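**Lullgate for Teams and Small Offices, reviewed**
*Plan tested: Standard, 2 months, paid for out of our own budget*

The pitch for Lullgate is that it sits on top of whatever video call software you already use, strips out background noise, and hands you a written summary before you've closed the window. I've heard that pitch before. Mudine made it, and so did Chauvin, and I canceled both.

Setup was fine. You install a desktop app, pick Lullgate as your microphone, and sign in with a work account. It asks for calendar access on the second screen and words the button so that saying no looks like a mistake. Say no. Everything I needed worked without it, apart from automatic meeting titles.

### Noise removal

Good on steady sounds. Fans and traffic went away. Typing mostly went away. A second person talking in the same room did not, and twice the app decided that my colleague was the one worth keeping. The "voice lock" setting is supposed to fix that — it made me sound like I was calling from inside a mailbox, so I turned it off.

### Summaries

I have a harder time with these. The summaries read well, and that's part of my complaint. They're confident even when they're wrong. In a 30-minute budget call, Lullgate assigned me a task that we had spent most of the time agreeing to drop. Didier Marchal, who ran the call, got the same summary and started on the work before anyone caught it.

You can edit the text afterward, but edits don't go back out to people who already received it. Support told me this is "on the roadmap." The Mudine people used to say that too.

The full transcript is better. Names get mangled (Lindusine, a client of ours, came out four different ways in one call), but you can search it, and the time stamps line up with the recording.

### Price

Standard is $80 a year per seat, with a minimum of 3 seats. The pricing page shows the monthly figure in large type and mentions the minimum underneath in gray. Storage past the first 30 days costs extra, and I only found that out when an older recording asked me to upgrade. If you want to keep your files, export them as you go.

### Would I renew?

For the noise removal alone, maybe, if they sold it alone. They don't. I've turned automatic sending off for the whole office, and I'd suggest doing that on day one if you try it. Our seats run out in December and I haven't put in the renewal request yet. 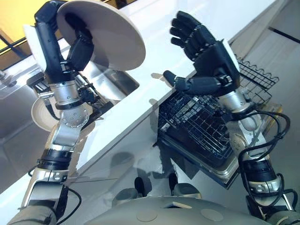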